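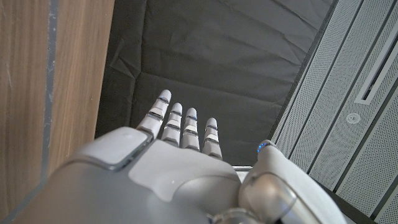

Lorkmont Press Office

LORKMONT TO KEEP PLAIN CURTAIN AND TAPED TABLE, ASKS SUPPLIERS FOR BETTER PROOF

PORINE, October - Lorkmont said today that it will not replace the work room at its Porine site with the packaged "focus room" sold under the Sterkero name. The company looked at the package over the summer and was not persuaded by it.

The Porine room has a large black curtain, a wooden table, a carpeted floor and a stretch of bare concrete wall. The edges of the work area are marked with gray tape. Notes go on sticky paper.

Sterkero's sales material says a matching backdrop and marked desktop will cut distraction and make people neater. Lorkmont asked how that had been measured and received a brochure. A second request brought the same brochure with a new cover.

The package was quoted at $889 per room, with the backdrop alone priced at $666. Lorkmont does not dispute that the backdrop is well made. It does question whether dark cloth works any better after it has been given a product name, and whether a printed border on a tabletop does anything a roll of tape can't do.

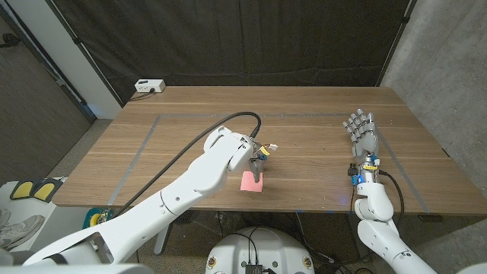

The work table at Porine, with gray tape along the back and both sides and a pink sticky note on the wood.

The company is no more willing to make large claims for its own setup. Tape lifts at the corners, and a curtain hides a wall without making the room behind it any tidier. Cords still have to go somewhere. Staff at Porine were asked if the taped outline helps them keep a table clear, and the answers were mixed enough that Lorkmont will not be quoting a score.

Pillay, which fits out rooms for Lorkmont, will carry on with the present arrangement at the company's other sites. The work covers 22 tables. Each will be taped by hand, and the lines will be redone when they wear out.

Lorkmont will look at Sterkero again if side-by-side results are published, with the method included. A showroom visit will not be treated as a result.

Prices in this release are those quoted to Lorkmont and do not include delivery, which was a further $44 per room. Questions may be sent to the Lorkmont Press Office in Porine.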